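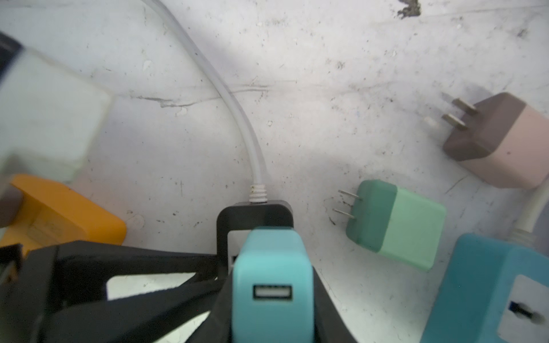
Zadell puts color on the wall charger, opens Stakel shop to walk-ins

FOR IMMEDIATE RELEASE — June 13, 2024

STAKEL — Zadell today starts selling its color-sorted USB wall chargers at the Pradham Street shop. Turquoise, orange-yellow, two-tone green, pink with brown. White too, for anyone who wants white.

The idea is simple. One color per person, per room, per bag. No more arguing over whose charger is in the kitchen. The turquoise model has a single USB-A port, white inside, and takes the cable you allready own.

First run is 500 pieces across all colors. Preorders took 177 of those, most of them for the green. The rest go on the shelf this morning, first come first served, limit 2 per color per customer. Next run not before January.

Also at the shop:

Open sorting table. Bring the drawer of mixed chargers and cables from home, try them out, label them, take back what you use. Staff will help. Free, 30 minutes a household, no booking needed.

Drop-off bin for dead chargers and frayed cables. Any brand. Goes to Uchida Recycling at the end of each month.

Blue power strips — in stock, small quantities, not part of the color offer.

Prices are posted in store and on the Zadell site. Returns accepted with reciept, packaging not required. Retailers wanting samples should ask for the trade sheet, which lists all colors and carton sizes.

Press contact: Zadell press desk, Pradham Street, Stakel. Product samples on request.

###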